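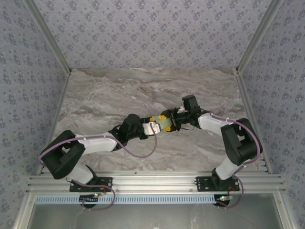 Search this forum Go
2 min read

Sowerby oat biscuits - same box, fewer biscuits?

brenda_fothergill
Has anyone else had the new Sowerby box? Same height, same price, but the tray inside has a great big hump in the bottom and I'm three biscuits down. I kept an old box for buttons so I could compare them side by side. Cheeky!

DeanK
The weight's on the front, Brenda. Read it before you buy it - that's what it's for.

brenda_fothergill
In grey on beige, Dean, under the flap. I'd need my other glasses.

huwp
Fakum washing powder is worse. Our 625g box is about half air and it's been like that since April. I wrote to them and got a voucher for 25p.

DeanK
Powder settles though, they have to leave room.

huwp
Not that much room it doesn't.

joscha_r
I used to pack for a living and I'm with Dean on powder, but not on the biscuits. A hump in the tray is there to fill the box. Have you tried trading standards?

brenda_fothergill
Not yet, will ring them tomorrow. Do I need the receipt?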